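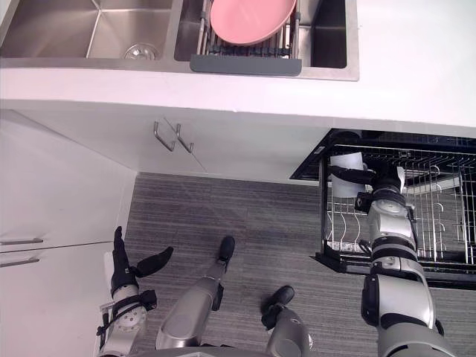

Section 7. Loading and emptying the pull-out dishwasher

Read this section before the first wash and keep it with the rest of the Fendthorpe kitchen handbook. It covers daily loading, unloading and the drying rack at the sink. Water supply and drainage are dealt with in Section 2. The drawer should be pulled out fully before anything goes in or comes out, so that the rack can be reached from above. Cups go between the curved tines towards the back, as with the white one near the left corner, and leave the front clear for plates.

7.1 Before loading

1. Scrape leftovers into the food bin. Do not rinse them into the sink.
2. Check that the strainer is seated in the drain of the left basin. The left basin is for rinsing and should be kept free of crockery.
3. Rinse egg, porridge and rice off plates straight away. Other food can wait for the wash.
4. Take hold of the drawer by its front and pull it out until it stops.

Caution: do not lean on the open drawer or rest pans on its edge. The runners are made to carry crockery only.

7.2 Loading

1. Start at the back of the rack and work forwards.
2. Place cups and glasses upside down. A cup left upright will fill with dirty water.
3. Stand plates between the tines, one to a gap, all facing the same way.
4. Lay long utensils flat. Sharp knives are washed by hand.
5. Push the drawer in gently. If it will not close, pull it out again and look for a handle or plate rim standing too high.

Note: the following should not go in the dishwasher: wooden boards, cast iron, insulated flasks, and anything with a glued handle.

7.3 Running a wash

1. Put one tablet in the dispenser and close the flap.
2. Choose the normal programme. It takes 93 minutes. The short programme is only suitable for lightly soiled glasses.
3. Leave the drawer shut until the programme has ended.

7.4 Emptying

1. Allow the load to cool before opening.
2. Take out the front items first, then the cups. Tip any water from the hollow bases back into the drawer.
3. Put anything still wet in the drying rack over the right basin. Plates stand upright between the rods.
4. Return dry crockery to the cupboards and close the drawer.

Note: the drying rack is expandable. Close it up before lifting it out, and carry it with both hands. Empty the drip tray into the sink once a day.

7.5 Cleaning

Wipe the drawer seal with a damp cloth every week. Lift out the filter, rinse it under the tap and put it back before the next wash. Use washing-up liquid on the sink; scouring powder will mark the steel. Mop up spills on the carpet at once with a dry towel and do not use bleach on it.

If the drawer leaks, turn off the tap under the sink and report it to Evelien Nijs. Replacement racks and filters are ordered from De Graaf through Ramil Salazar.

Section revised 11 September 2020

Shares: 2 | Comments: 0

Related sections
Descaling the kettle
Fridge shelves and labelling
Waste and recycling
Changing the filter on the Jandodley water jug

Contact the house office | © Fendthorpe | Back to top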